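Incidencia: la pinza de mano Zider cierra con retraso en el dedo izquierdo
Estado: abierta, en observación
Apertura: martes 6 de febrero
Proyecto: Trarnarlow

Descripción del problema

Al apretar el gatillo, el dedo derecho llega al centro y el izquierdo se queda un poco atrás. Con objetos anchos casi no se nota. Con una botella pequeña sí: el objeto es empujado hacia la izquierda antes de que los dos dedos lo tengan sujeto. La pinza completamente abierta no presenta ningún síntoma.
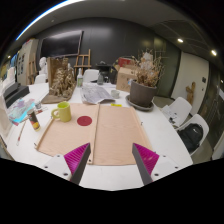
Grasemgate — Taller de Pinzas y Utillaje

Lo que hemos comprobado primero

1. Tornillos de las placas. Los del lado derecho estaban bien. En el izquierdo encontré dos que giraban con los dedos, sin llave. Los apreté y repetí el cierre en vacío. El retraso se redujo, pero no desapareció.

2. Almohadillas magenta. No tienen grietas. La izquierda tenía polvo de papel entre las costillas, la limpié con el pincel seco. No se debe usar alcohol en esta pieza, la hoja de Drummond lo prohíbe.

3. Guía lineal. El carro izquierdo ofrece más resistencia que el derecho en los últimos cinco milímetros del recorrido. Pienso que aquí está la causa principal.

Prueba con botella

Después de limpiar la guía y poner una gota de aceite ligero, hice 19 cierres seguidos sobre la botella de plástico. En seis de ellos la botella se desplazó hacia la izquierda, siempre poco. Antes del aceite era peor, pero lamentablemente no llevé la cuenta.
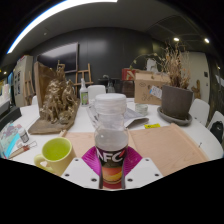
Botella sujeta entre los dos dedos, con las almohadillas abiertas en V.

Quiero precisar una cosa sobre el método, porque en el ticket anterior hubo un malentendido: la botella se coge por la parte baja, a la altura de la etiqueta, y nunca por el tapón. Si se coge por arriba las almohadillas no llegan a doblarse y el retraso del dedo queda escondido. También conviene repetir con la pinza girada de lado, para que el peso del carro no ayude ni estorbe siempre en la misma dirección. 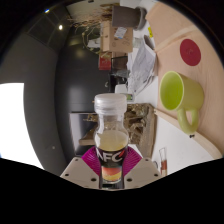

Agarre bajo, con la vista girada.

Con la pinza girada a un lado el dedo izquierdo cierra bien; girada al otro, se retrasa otra vez. Esto apunta a un rozamiento en la guía y no al muelle. El muelle fue cambiado en julio y mantiene la tensión.

Ajuste provisional

— Aflojar la placa izquierda sin retirarla.
— Cerrar los dedos hasta que los bordes se toquen y dejar que la placa se asiente sola.
— Apretar en cruz, con la llave corta.
— Abrir del todo y mirar si los dos dedos quedan a la misma distancia del centro.

El último punto lo hago con la pinza delante del posavasos rojo, que me sirve de referencia para el centro. Es un método poco fino, pero aquí no tenemos la plantilla de Drummond.

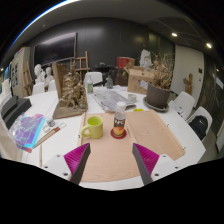 Dedos abiertos; al fondo, la botella sobre el posavasos rojo.

Pendiente

Solicitado a Drummond un carro izquierdo nuevo y el par de apriete correcto para los tornillos de la placa, que no figura en la hoja. Mientras tanto la Zider se puede utilizar para Trarnarlow con el mug y otros objetos anchos. Para botellas pequeñas ruego esperar al recambio. Quien note que el retraso aumenta, que lo escriba en este mismo ticket, por favor, sin abrir otro.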